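Timestamps, again

April went mostly on one bug, so I am writing it down before I forget how it worked.

We record two streams for the cloth tasks. The handheld grippers are tracked by their marker plates, and the finger opening comes back over the cable. The tracker runs at 100 Hz and the gripper encoders at 300. Skaron, our replay tool, lines the two up afterwards and writes one file per attempt.

Oana Lungu noticed that the policy kept closing its fingers too early. It would pinch at the air above the cloth and then carry on as if it had something. I blamed the perception side for a week. The masks on dark fabric had been poor since we moved to Otstead and I was sure that was it.

It wasn't. Skaron stamped tracker packets when they arrived and encoder packets when they were sent. The difference was small on an idle machine and much worse with the preview window open. In attempt 273 the fingers closed while the hand was still moving down, and once I plotted both on one axis I could see it plainly.

The fix was 2 lines in the reader and a long afternoon of tests. Both streams now use the sender's clock, and Skaron refuses to write a file if the clocks drift.

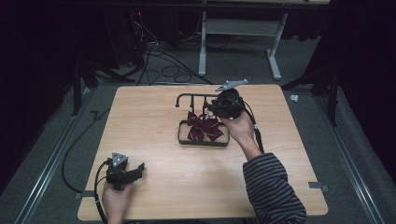 Old recordings are harder. Ambros Kaufmann wrote a script that slides the encoder trace until the closing lines up with the hand slowing down. It works on most picks from the table, less well when the cloth is lifted off a bar – the hand hardly slows there. Those we will record again.

Next job is the preview window, which still eats a whole core. The script is in the tools folder under Pfister if anyone wants it.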